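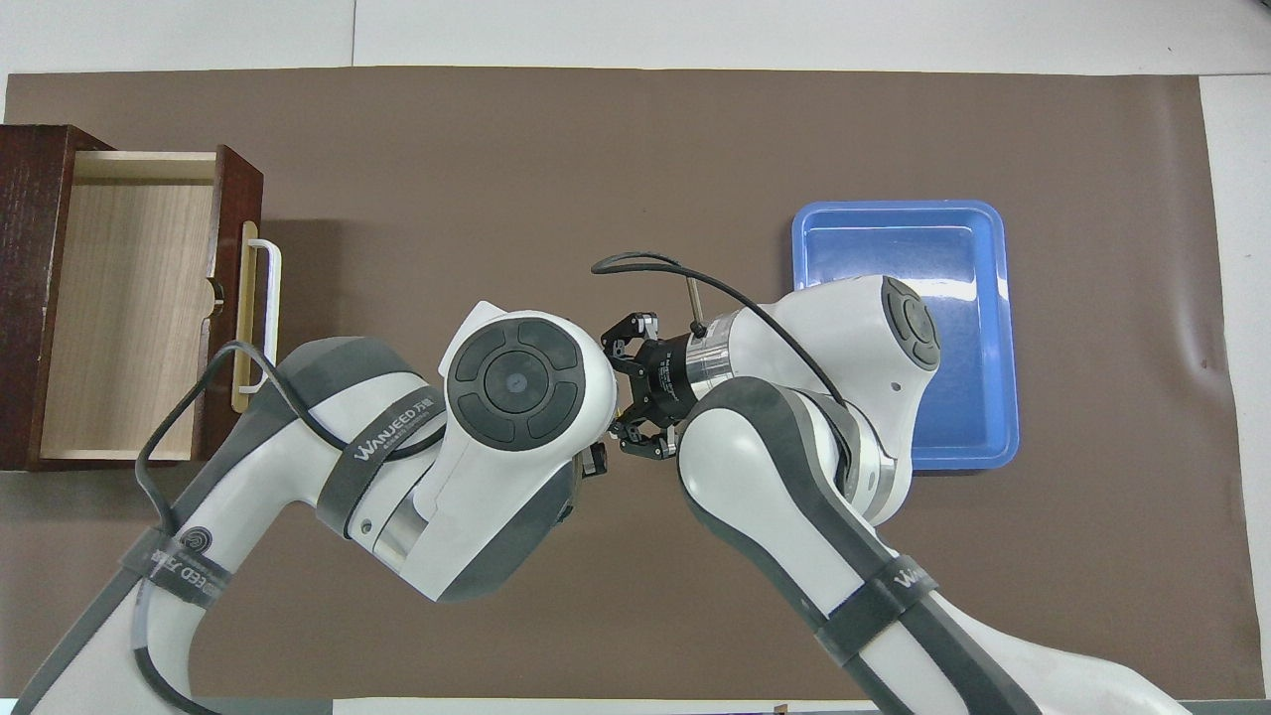 Projektbericht: Schublade öffnen und Teil ablegen mit zwei Armen

Projektgruppe: Viera Vrabec, Norbert Šimko, Elaheh Dehghan
Betreuung: Branislav Holub
Abgabe: 31. Juli 2020

1. Aufgabe

Im Wahlfach Automatisierung sollten wir einen Ablauf programmieren, bei dem zwei Roboterarme zusammenarbeiten. Unsere Gruppe hat das Thema Schublade gewählt. Der linke Arm zieht die Schublade eines kleinen Holzschränkchens auf, der rechte nimmt ein Teil aus einer Schale und legt es in die Schublade. Danach wird die Schublade wieder geschlossen. Der Ablauf bekam den Namen Brerkotow, unter dem auch alle Dateien abgelegt sind.

2. Aufbau

Die Arme stehen nebeneinander an der Tischkante. Auf dem Tisch liegt eine braune Matte, darauf links der Schrank und rechts die blaue Kunststoffschale. Der Schrank steht so, dass sich die Schublade zur Tischmitte hin öffnet. An der Front sitzt ein weißer Bügelgriff auf einer beigen Platte. Gegen das dunkle Holz ist er gut zu erkennen, was beim Anfahren von Hand geholfen hat.

Den ersten Aufbau hatten wir im April ohne Matte gemacht. Dabei verrutschte der Schrank beim Ziehen, und die gespeicherten Positionen passten nicht mehr. Mit der Matte blieb er bei normaler Geschwindigkeit stehen.

3. Programm

Die Positionen wurden einzeln angefahren und gespeichert. Zwischen den Positionen fahren die Arme gerade Strecken. Das Hauptprogramm umfasst 322 Zeilen, den größten Teil davon hat Norbert geschrieben. Elaheh hat die Abfrage eingebaut, mit der ein Arm auf den anderen wartet. Viera hat die Versuche durchgeführt und protokolliert.

Für das Warten ist eine Grenze von 2000 Millisekunden eingestellt. Kommt bis dahin keine Freigabe, halten beide Arme an. In der ersten Version fehlte diese Grenze, und das Programm blieb öfter hängen.

4. Probleme

In der Tischmitte kommen sich die beiden Greifer sehr nahe. Wir haben deshalb einen Bereich festgelegt, in den immer nur ein Arm fahren darf. Der Ablauf wird dadurch langsamer.

Die Kabel verlaufen in Schlaufen über den Armen. Bei einem Versuch blieb das linke Kabel am Griff hängen. Wir haben die Anfahrt danach von weiter oben gelegt.

Die Schale spiegelt etwas. Für unser Programm spielt das keine Rolle, weil wir ohne Bildauswertung arbeiten. Die Gruppe von Emília Holub, die das Teil mit der Kamera suchen lässt, musste die Beleuchtung ändern.

5. Ergebnis

Am letzten Versuchstag haben wir 15 Durchläufe gemacht. In den meisten Fällen lag das Teil am Ende in der geschlossenen Schublade. Die Fehler traten fast alle beim Greifen des Griffs auf, wenn der Schrank vorher von Hand verschoben worden war.

6. Offene Punkte

Der Schrank sollte einen festen Anschlag bekommen. Das Schließen der Schublade ist noch zu ruckartig und müsste in zwei Schritten erfolgen. Die gespeicherten Positionen liegen im Ordner Brerkotow auf dem Rechner im Technikraum.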